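Flower handling by robot

Flower handling by robot is the use of robotic arms to pick up, sort, arrange or pack cut or artificial flowers. It is studied both as a possible shop-floor application in floristry and as a test of general manipulation skill, and it belongs to the wider group of tasks, with laundry folding and table clearing, used to judge whether machines can take over light manual chores. As of 23 Dec 2018 no arm-based system was known to do the full work of a florist's bench without a person in attendance.

Background

Mechanical handling of flowers is well established where the product is uniform. Bunching lines grade stems by length, strip the lower leaves and tie the bunches. These machines depend on stems being presented in one direction and at a known spacing, and they are usually set up for a single kind of flower at a time. Retail work differs in that the stems are mixed, lie at various angles and are needed one by one in an order decided by the person making the arrangement.

Interest in using general-purpose arms for the retail case grew out of bin picking, in which a robot removes parts from a container. Leopoldo Olvera, in a survey of light-assembly tasks, placed flower work between bin picking and cable routing: the object has a definite head that can be located by color, but most of its length is a thin, flexible rod.

Task definition

The usual form of the task is a tabletop exercise. Stems are laid on a flat surface and one or two arms must lift each stem and place it in a vase, basket or sleeve. Artificial flowers are common in laboratory work, as they can be handled many times without wilting or bruising. Stems may be laid separately or in contact with one another, and loose foliage may be left on the table.
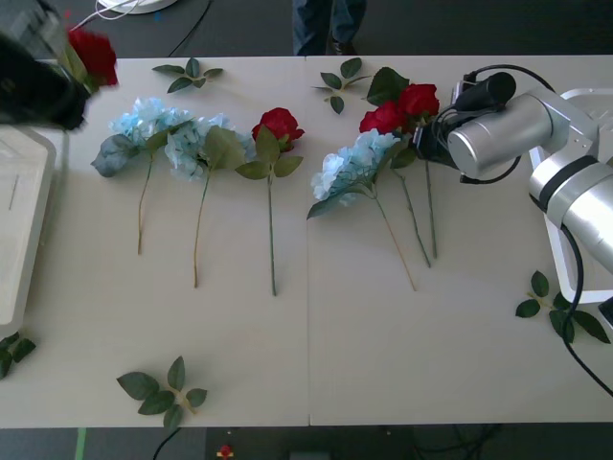 Artificial roses and hydrangeas on a two-panel table, with a silver arm over the right-hand group and a rose held in a second gripper at upper left.

A protocol written by Gizella Kun and Glenys Cartwright, known as the Wikari bench, divides the task into four stages: selection, grasp, lift and placement. A run is scored separately for each stage, so that a stem grasped correctly but dropped outside the container still counts toward the grasp score. The published set consists of 289 runs. The time limit is 40 seconds per stem.

Difficulties

Grasping. A parallel gripper closing on a stem has a very small contact area. The stem tends to rotate between the fingers under the weight of the head, and the head then swings below the grasp point. Gripping close to the head reduces this effect but brings the fingers into contact with leaves and petals.

Overlap. Where stems cross, lifting the lower one moves or carries away the upper one. Some systems choose the uppermost stem first; others slide a stem sideways before lifting - a slower method, but one that leaves the rest of the group in place.
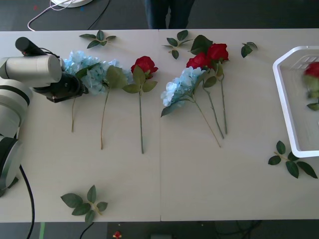
A gripper beside a hydrangea head. On the right of the table, the stems of two roses cross that of a third hydrangea; a basket at the edge contains a rose.

Perception. Depth cameras often fail to register thin stems against a plain surface, and the position of the stem must then be inferred from that of the head. The inference is unreliable for bent stems. Loose leaves are a further source of error, being similar in color to the foliage still attached.

Placement. A stem longer than the container must be turned before it is lowered, or laid across the rim. The gripper usually cannot see the far end of the stem it is holding. A second camera, fixed or mounted on the other arm, is the common remedy.

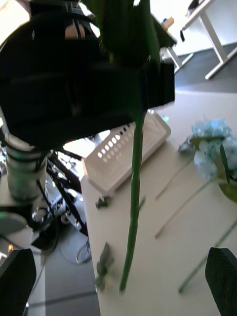

Two-arm systems add the problem of shared space. If both arms serve one container, their paths must be separated either in time or by assigning each arm a region of the table. The Desov controller, described by Mojtaba Tabrizi, uses the first method and holds one arm at a waiting point until the other has cleared the container. Fixed regions are simpler to program but leave one arm idle when the stems are unevenly distributed.

Methods of control

Early systems used scripted motions with positions supplied by a vision module. Later work has relied more on remote operation, in which a person guides the arms and the recorded motions are used to train a controller. Piroska Balogh compared the two approaches in May and found that trained controllers coped better with crossed stems, while scripted ones were more repeatable when stems were laid apart. Neither was tested on fresh flowers.

Commercial status

Meinecke offers a stem-loading cell for wholesale packing in which the flowers arrive in a single layer, heads aligned. The cell has 2 arms and handles up to 10 stem types, each of which must be entered in advance. Ernbridge announced a counter-top unit for shops but has not released it.

Household use has received less attention. Placing a bouquet in a vase involves the same operations as the bench task, with the addition of trimming and water, neither of which is covered by the Wikari protocol.

See also

Bin picking
Bimanual manipulation
Deformable object handling
Floristry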